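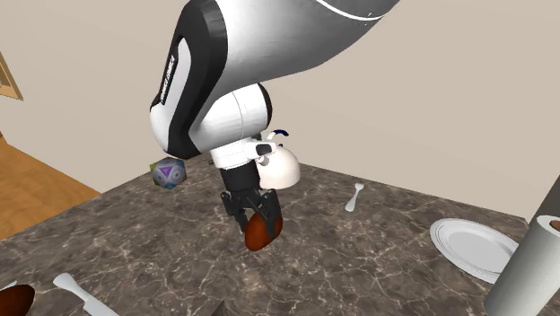
Search this blog Go

Hard water and the kitchen counter, part 2

Last updated Tue 16 July

The water report for our street lists total hardness at 200 mg/L as calcium carbonate. In the older unit still printed on most softener packaging, that is a little under 12 grains per gallon. The plumbing trade calls anything past 10.5 grains very hard. I had been treating the white ring behind the faucet as a cleaning problem for two years before I looked the number up.

Part 1 covered the kettle and the shower head. Both are easy. Scale is mostly calcium carbonate, acid dissolves calcium carbonate, and neither a steel kettle nor a chrome shower head minds a short soak in diluted vinegar. The counter is a different case. Marble is also calcium carbonate. Any acid that removes the deposit will remove the stone under it, at much the same rate, and it has no way of telling where one stops.

The damage is called etching. On a polished surface it shows as a dull patch that you see best at a low angle with a light behind it. People often take it for a stain and put more cleaner on it. A stain is material that has gone into the pores and can sometimes be drawn back out with a poultice. An etch is missing stone. The only repair is to abrade the area around it until the finish matches.

What I tried, in order:

Neutral stone soap, from Pandetti. Good for grease, no effect on the ring after a week of daily use. I expected this. The label makes no claim about scale.

Plastic scraper, held nearly flat, on a surface kept flooded with water. This took off the raised part of the deposit near the faucet base. It left a thin gray film that could be felt with a fingernail and hardly seen.

Single-edge razor blade, same method. Faster, and it took most of the film. I would do this only on a polished finish. On honed stone the blade leaves metal marks, and those need their own treatment. Replace the blade the moment it drags.

A chelating cleaner at neutral to slightly alkaline pH. The one I have is sold by Peng in a plain bottle and is based on EDTA. It binds calcium without an acid reaction, but it will still pull calcium out of the stone if it is left there long enough. I used it in short applications with a full rinse between them, on a test spot behind the dish rack first. The film was gone after the fourth. The test spot has a very slight loss of gloss. The faucet area I can't fault.

Rania Ramadan, who fitted the counter, had recommended polishing powder instead. It is an abrasive with a mild acid in it, usually oxalic, and in trained hands it re-polishes while it cleans. I have seen her do it on an offcut and the result was better than mine. I have also tried it on an offcut myself and produced a cloudy oval.

On sealers: an impregnating sealer does nothing against etching and nothing against scale. It slows down oil and wine, and that is all it is for. The product sheets are vague on this point. The sealer goes into the pores, and the acid attacks the face. I reseal every October anyway, since there is a stove nearby.

Grit, if you do need to take an etch out by hand: I stopped at 1000 on wet silicon carbide paper and went to a felt pad with tin oxide after that. Change the water in the bucket at each grit. One stray grain from the coarser sheet will cost you the whole sequence.

The longer fix is upstream. I priced a small under-sink unit from Wevevent at $165 before fittings. It is a cation exchange cartridge with no regeneration, so at our hardness the cartridge life works out short, and I have not bought it. A whole-house softener would need a drain connection on the wrong side of the slab. Mutua Massawe wrote in after part 1 to say that he wipes the faucet base dry every night and has no ring at all. He lives over in Purkau, on the same water main. I have been doing this for a month with a cotton cloth and the deposit has not come back to any thickness I can feel.

Part 3 will be the dishwasher, once I have a replacement salt cap.

Contact | Copyright, all rights reserved | Back to top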